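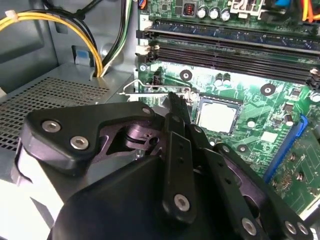

*Desktop case open, green motherboard, lever by the CPU*

**Pramumcombe Repair Club, minutes, May 23, 2024**

Abelardo Sotelo in the chair, me (Greto) scribbling as usual. Apologies from Uddin, who has the van keys, so no pickup this week.

**Old desktops.** We talked far too long about these! I said the power supplies want a good blow-out before anyone plugs them in, and Abelardo agreed - he's bringing the air can. Cable ties stay on unless the wires are in your way. Memory goes in labeled bags, please, my handwriting or better.

**CPU sockets.** Lift the lever all the way before touching the chip. We bent pins on two boards in January and I'm still sore about it.

**Money.** $56 in the tin. Agreed to spend 30 on thermal paste and wipes (Godier to order).

**Next time.** Same room, doors at 5. I'll bring the good screwdrivers.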